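Trillstead gets its night bus back, and I'm thrilled

Well, it finally happened! The late bus between Trillstead and Sostside is running again as of this month, and I don't mind telling you I did a little dance in the kitchen when I heard. It got cut two winters ago, and ever since then anybody with a late shift has been begging rides or paying for a cab (and have you seen what a cab out to Sostside costs lately?).

The new one is the 719. It leaves the Jolum Street depot at 11:40 p.m., goes past the hospital and the Orakzai bakery, and loops back through the old mill district before heading out to Sostside. One way takes 37 minutes if the lights are kind.

The push to bring it back started with a petition at the bakery counter. I signed it, my sister signed it, I think half the line signed it while waiting for rolls. They wanted 1,000 names and went well past that by spring. The city then ran a rider survey, and 337 people wrote back to say they'd use the bus at least once a week – a lot more than the transit office was counting on, from what I heard at the September meeting.

I took it home on the second night. The heat worked, the driver was friendly, and there were five of us on board by the mill stop, two still in scrubs. One woman told me she'd been walking the last stretch along the river road for over a year. I've driven that road in the dark and I wouldn't want to walk it. 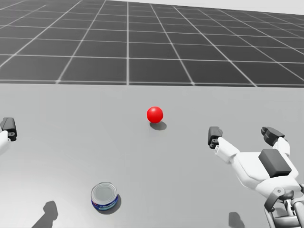

Fares are the same as the daytime routes, and your regular pass works fine. The one thing I'd grumble about is the Sostside stop itself, which has no bench and no shelter, just a pole next to a ditch. The transit office says a shelter is on the list for next year. I'll keep asking!

For now the service is a six-month trial, so if you've been meaning to try it, please do. Printed schedules are at the library and the depot window.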